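Red cup (game piece)

The red cup, in the context of table games, is a disposable plastic drinking cup used as a target, a container or an obstacle, and only occasionally for drinking. It belongs to a loose family of household objects that people who own no sports equipment press into service as sports equipment. The usual companion is a small, light ball.

Use in games

Most cup games ask the player to put a ball into a cup, take it out again, or move it to a second cup without touching the table. The last of these is known in some parlors as Borklow, a name whose origin has been explained several ways, none of them convincing. Two cups are enough for a game. The ball may sit down inside the cup or perch in the opening, and players have argued at length over whether a perched ball is in.

The Ralbridge rules, written down by Sarita Shakya in 2017, hold that it is in if it stays there while everyone at the table says "in." Haiyan Cao's later revision dropped the chanting and kept the rest. 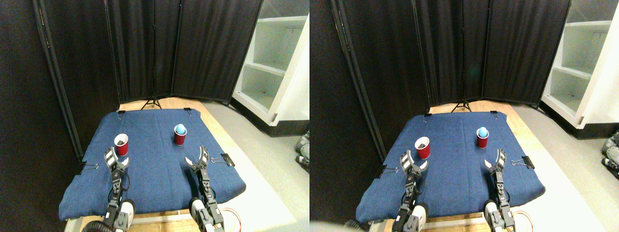
Weighted cups

An empty plastic cup falls over easily, and a game in which the target falls over tends to be short. Players often put something in the bottom to hold it down. Dry beans, gravel and modeling clay all have their supporters. Water works until it doesn't, and is banned under the Ralbridge rules following an evening that the rules do not describe.

Playing surface

A bare tabletop is fast and noisy. Cloth slows a dropped ball and keeps it from rolling under the furniture, where it joins the others. Denim and similar heavy fabrics are preferred over dress cottons, which bunch up. The cloth may be held with tape, books or binder clips. Clips grip best but need a table edge thin enough to take them. Wrinkles near the front are generally tolerated. Cao's revision allows a player to smooth the cloth once per round, and there is a penalty of 5 points for doing it during someone else's turn.

A full match is played to 70 points. Few are finished.

See also: Ball-and-cup toys; Parlor games; Tablecloth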